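Jadska Robotics Working Papers
June 8, 2022
K. Jasińska

4. Evaluation of the Jomell arm kit

4.1 Kit and workspace

The Jomell kit is sold as a set of printed parts, servo motors, cables and a controller board, to be put together by the buyer. We bought it at the list price and had no contact with the maker during the review. Assembly took two people three working days, most of it spent on routing the cables and setting the zero position of each joint. The printed manual covers the first of these tasks well. The second is dealt with in half a page, and we had to repeat it for the shoulder joint.

All work was carried out on a speckled table top. The main task uses a black tray with three compartments, which was kept for the whole series. Light household items were chosen, as the maker advises against heavy loads. A view from directly above was used to check where each item lay in relation to the dividers.

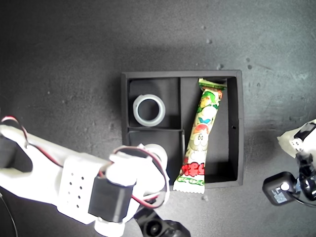 Figure 4. Work area from above, with a ring-shaped item in the upper-left compartment and a snack wrapper lying partly over the lower edge of the tray.

4.2 Fingertips

The kit's fingers are smooth, and the maker offers no padding as an extra. In early runs, thin packaging slid out of the grip as the arm lifted. We therefore decided to judge the kit with covered fingertips, as most buyers would probably do the same after a few days of use. Covering material is cheap and can be replaced without taking the gripper apart.

Closing the gripper on nothing was part of the routine check at the start of each block of runs.

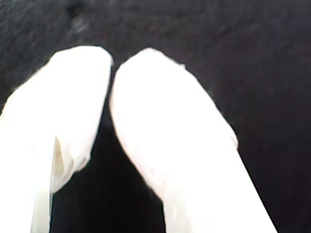 The closing position was read from the controller and compared with the value stored at calibration. Where the two differed by more than the tolerance given in the manual, the gripper servo was set again before the block went on. Up to 38 blocks can be run in a week on this plan, although we did fewer. The covering adds thickness at the tip, so calibration must be done after it has been fitted. The manual does not mention this.
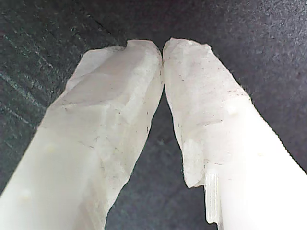

Figure 5. Gripper closed, with wrapped fingertips and bare plastic below the wrapping.

4.3 Runs and support

The full series came to 1096 runs, of which the first 600 were made with the settings supplied. The remainder used a slower closing speed, and all results in Section 5 are given separately for the two groups. One cable was replaced during the series. The spare was ordered through Nevska, the regional dealer, and arrived within the stated delivery time.

© Jadska Robotics Working Papers | Contact the editors | Back to top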